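Sudero 2204 Stereo Integrated Amplifier

Home > Amplifiers > Integrated > Sudero

Item 2204-B (black), 2204-S (silver)
Availability: in stock, ships from Edmont
Rated output: 200 watts per channel into 4 ohms

Overview

The Sudero 2204 is a two-channel integrated amplifier with a built-in digital converter and a phono stage for moving magnet cartridges. It replaces the 2203 and keeps the same cabinet, so existing rack ears and shelf kits fit without changes. The output stage is class AB. The power supply is linear, with separate transformer windings for the preamp and power sections.

Volume is set by a relay-switched resistor ladder. A faint click is audible from the cabinet at each step and is normal. The level is stored when the unit goes into standby, up to the start-up limit set in the menu.

Inputs and outputs

Analog: three pairs RCA, one pair balanced XLR, one pair phono (MM) with ground post
Digital: two optical, one coaxial, one USB-B
Outputs: one pair preamp out, one mono subwoofer out, 1/4 inch headphone
Speaker terminals: one set, accepts banana plugs, spades or bare wire
Control: 12 V trigger in and out, RS-232

There is no HDMI input. To use the amplifier with a television, connect the set's optical output and switch its audio format to PCM. Dolby and DTS bitstreams are not decoded and will produce silence.

Specifications

Power, 8 ohms: 120 watts per channel
Power, 4 ohms: 200 watts per channel
Minimum speaker load: 4 ohms
Frequency response, line inputs: 10 Hz to 50 kHz
Phono input impedance: 47 kilohms
Standby consumption: under 0.5 watts
Supply: 120 V, 60 Hz, detachable cord

Placement

Leave four inches clear above the top vents and two inches on each side. Do not stack a source component directly on the cabinet. In a closed rack, fit a vented shelf above the amplifier and check the temperature reading in the service menu after an hour at normal listening level. The protection circuit mutes the outputs before damage can occur and releases them when the heat sinks have cooled.

Subwoofer output

The subwoofer output is full range by default. A low-pass filter can be switched on in the menu at 60, 80 or 100 Hz. The filter does not affect the main speakers. For a high-pass on the mains, use an external crossover such as the Harb line, connected between the preamp output and a separate power amplifier.

In the box

Amplifier, remote control with two AAA batteries, power cord, USB cable, quick start sheet. The full manual is a download only.

Optional

Rack kit, two-space — fits 2203 and 2204
Berkitero wall keypad, connects by RS-232

Price and warranty

The list price is $2600 in either finish. The Berkitero keypad is $235 and is billed separately. Parts and labor are covered for five years from the date of purchase, and coverage transfers to a second owner if the original receipt goes with the unit.

Service

Repairs are done in Edmont. Request a return number before shipping and use the original carton with both foam end caps. For installation questions, including trigger wiring and RS-232 command sets, write to Osvaldo Martinelli at the service desk. Include the serial number and the firmware version — both are listed on the last page of the menu.

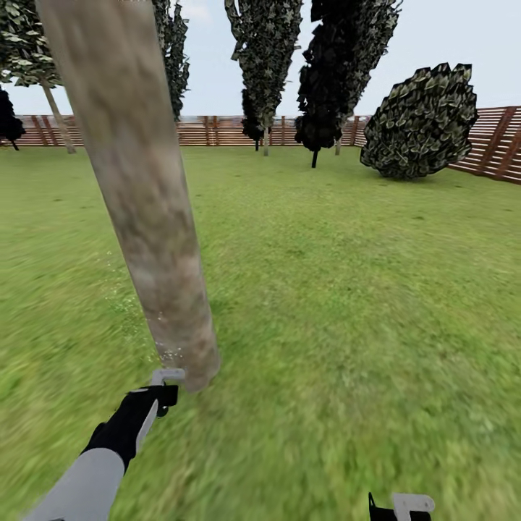 Firmware updates are loaded from a FAT32 drive through the service port on the rear panel. Leave the unit powered until the display returns to the input name.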